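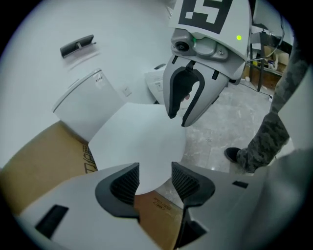 Who gets the easy half of the job?

Clullwood has cleaned the offices at Mostmont for 19 years, and this spring the crew was told that robots will take over "the repetitive part" of restroom work. Management says the rest of the job will get more interesting. I have cleaned enough restrooms to doubt it.

The robots have to learn from somebody, and for now that means people with grippers in their hands, working through small chores in a room fitted with toilets and paper holders. Picking up a sheet of paper with two rubber-padded fingers is harder than it sounds. Your own fingers know how thin paper is. Through a gripper you have to think about it, and thinking about paper for a whole shift is its own kind of tired.

Etelka Kozma did 3 weeks of it. She told me her wrists hurt in a new place and that she missed having a finished floor to look at when she went home. She was paid her usual rate, the same as for mopping. What she knows about getting around a toilet without soaking your shoes is apparently worth a lot to Krajewska, the contractor running the program, though none of it showed up on her check.

I don't think machines should be kept out of restrooms. If one can scrub behind a bowl, let it, and spare somebody's knees. My trouble is with the arithmetic. There are 49 of us on the Mostmont contract, and the plan I was shown has a line for maintenance of the robots and a line for software. It has no line for us after October.

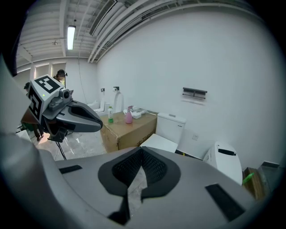
Won't the cleaners just move up to supervising the machines?

A few might. The Lasberg site across town got floor scrubbers under a similar promise, and 2 people now look after them where a night crew used to work. Both spend a good part of the shift freeing scrubbers from door mats.

Before anyone at Mostmont picks up a gripper again, I want the extra pay and the staffing numbers in writing.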